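Three months with the Kunditz carry-on

I should say up front that I'm hard on luggage. I fly twice a month for work, mostly the hop between Trindon and Claltham, and now and then something longer with a connection at an hour when even the coffee stands are shut. My last carry-on died on a moving walkway with its handle stuck fully up, so I had to lay it sideways across my lap in the departure lounge like a very large cat. That was the end of that.

So I bought the Kunditz, the mid-size one with four wheels and the front pocket. I paid $155 for it on sale, and it's now done 15 flights with me. Long enough to have opinions!

The wheels first. They're great. The new terminal at Claltham has that shiny stone floor from the doors all the way to security, and the bag glides along beside me with two fingers on the handle. Then you get out to the old parking lot, where the pavement is all cracks and patches, and it still rolls fine as long as you tip it onto two wheels and pull. On four wheels it wanders off downhill. I chased it past the shuttle stop once (a man with a stroller caught it, bless him).

The handle locks at three heights. I'm tall and the top one suits me, though there's a bit of wobble in it that wasn't there in the first week. It hasn't gotten worse, so I've stopped fussing over it. 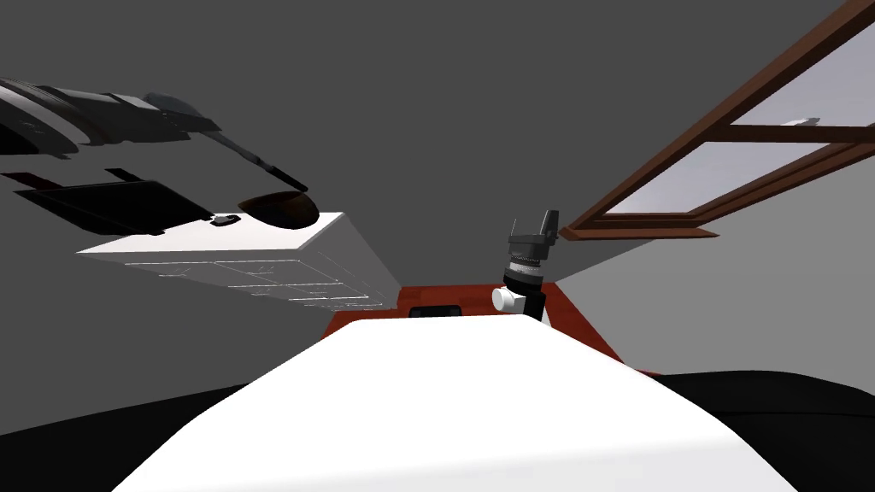 Packing is where I changed my mind. The inside is split down the middle, and I've always hated that, since you need double the space to open it in a hotel room. But the mesh side zips shut properly and the other side has straps that hold. I can do four days in it with one spare pair of shoes. My colleague Alcides Brandão bought the same bag after seeing mine and he swears he can do a week, but he also wears one sweater from November to spring, so take that how you like.

The front pocket is the reason I picked this one, and it's the part I like least. A laptop goes in easily. A laptop plus charger plus a paperback makes the whole front bulge, and on the smaller planes that bulge is the difference between the bag going in the overhead bin and the bag going down the steps with a pink tag on it. I've been tagged twice. Keep the pocket flat and you'll be okay.

I also tried the Karagiannis bag my sister has, which costs $30 more. Nicer zippers, quieter wheels, a lining that feels like somebody cared. But it's heavier when empty, and when an airline is weighing hand luggage at the gate I'd rather have the extra sweater. If you mostly drive and check your bag, get the Karagiannis.

Scuffs — yes, plenty. I got the dark green and every corner has a gray mark on it by now. A damp cloth gets most of them off. The shell flexes if you press on it, which worried me in the store, but there are no cracks so far and I've sat on it through a two-hour delay.

One gripe for the company. The combination lock comes set to zeros, and the leaflet explaining how to change it is printed so small I had to take a photo and zoom in. I set it wrong on my first try and spent an evening going through all 1,000 combinations from the beginning. Mine was in the nine hundreds, of course.

Would I buy it again? At the sale price, yes. At full price I'd probably wait for the next sale, or see if they fix that pocket.

Four stars out of five.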